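Riremholm Wool Felt, Medium Weight

Sold by the half yard, 36 inches wide
Item 1331

We have carried Riremholm felt for years and we still get excited when a new roll comes in! It is a pure wool felt, pressed firmly enough to hold a cut edge but soft enough to wrap around a curve, so it suits toy makers, hat makers and anyone who sews slippers. You can cut a leaf or an ear with ordinary scissors and the edge stays put – no hemming, no fray glue.

The medium weight comes in at 340 grams per square meter. It takes a blanket stitch beautifully, and a sharp embroidery needle goes through 2 layers without a fight. For bags and slipper soles, look at the heavy version (item 567), which comes off the same looms' neighbor, the big flat press in the Mangundap mill. 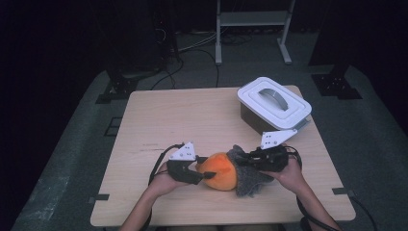 Ruth Ríos wrote to us that she had used the medium weight for a whole set of toy vegetables and found it easier to turn right side out if she steamed the seams first. She would like to see a mustard yellow, please, and she wishes the half yard were cut a little more generously.

Mustard is on its way, Ruth! The dyers at Ullonmont are working on it along with a mossy green, and we hope to have both by July. As for cutting, we now add an extra inch to every piece, so you have some room for a crooked edge.

Colors in stock: natural white, light gray, charcoal, brick, pumpkin, navy. Dye lots vary a bit, so order everything for one project together (the grays especially like to wander).

Care: hand wash in cool water with a wool soap, roll in a towel, dry flat. Expect a little shrinkage the first time. If your pattern has to fit snugly, wash the felt before you cut it. Iron on the wool setting through a damp cloth.

Goes well with: Datberg wool stuffing, waxed button thread, long doll needles.

Swatch cards are free with any order – just write "swatches" in the notes box at checkout.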